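Making the Bed, With Limited Ambition

I have made a bed most mornings of my adult life and have yet to receive a prize for it. Still, a few habits get the job down to 4 minutes.

Leave it alone first. Throw the covers back and go have coffee. A bed you've slept in all night is damp, and sealing it up at once does it no favors. My aunt Graça Amaral calls this airing the bed. My mother called it something else when I did it.

Start with the pillows. Take them all off and pile them on a chair, then punch each one in from the short ends. Shaking them by the corners just gives you one fat corner. If a pillow folded in half stays folded, it's finished, and the dog would like it.

Pull the bottom sheet from the foot, both corners at once. Pulling from the side only moves the wrinkles over to your spouse's half, where they will be noticed.

Mixed sets are fine. Our pillowcases haven't matched since we moved to Pundcombe, and a pale yellow sheet goes with pretty much anything if you keep the lamp low. I do wash new cases separately the first time, after an incident with a purple one in January.

Lay the top cover with the hem toward you and snap it once, hard. Whatever folds are left after the second snap can stay there. You'll be back in it by ten.

Pillows go on last, with the open ends of the cases facing away from the door. Belmiro Vilela next door faces his the other way, and we've agreed not to discuss it.
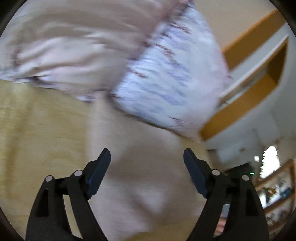
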